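Kirico Home Charger Review: Six Months of Plugging In

I bought the Kirico because my old wall unit had started taking the night off. It was also the only one at Dinbridge Auto with a cable long enough to reach a badly parked car, and mine is always badly parked. 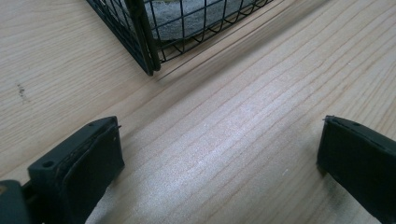 Setup

The app wanted my email, my location and my patience. On the fifth try it found the charger, which was 6 feet away. 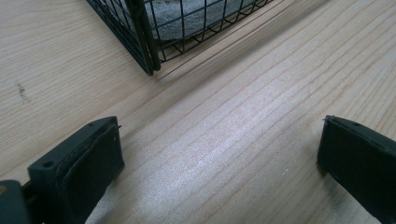
Light wood tabletop, black wire basket

Once running, it's dull in the best way. I plug in at night and the car is full by breakfast. The plug does stiffen up in November – expect a short wrestling match in your slippers. 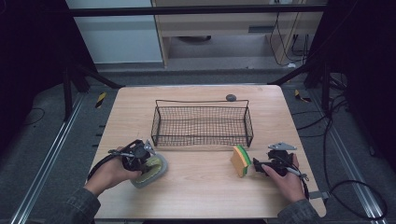 Tirta Lau wrote in to say the scheduling resets after every update, and that the Endora unit costs less and remembers what time it is. Fair on both counts. I set mine again in 13 taps, muttering.
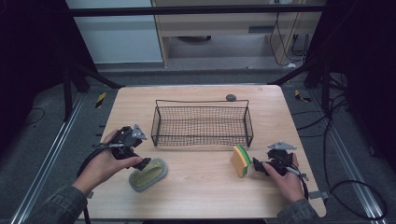
The holster is the other sore spot. It's a thin clip that lets go if you look at it sideways, so my cable lives on a garden hook. I'd still buy the charger again, on sale, with the hook.

Score: 3.5 out of 5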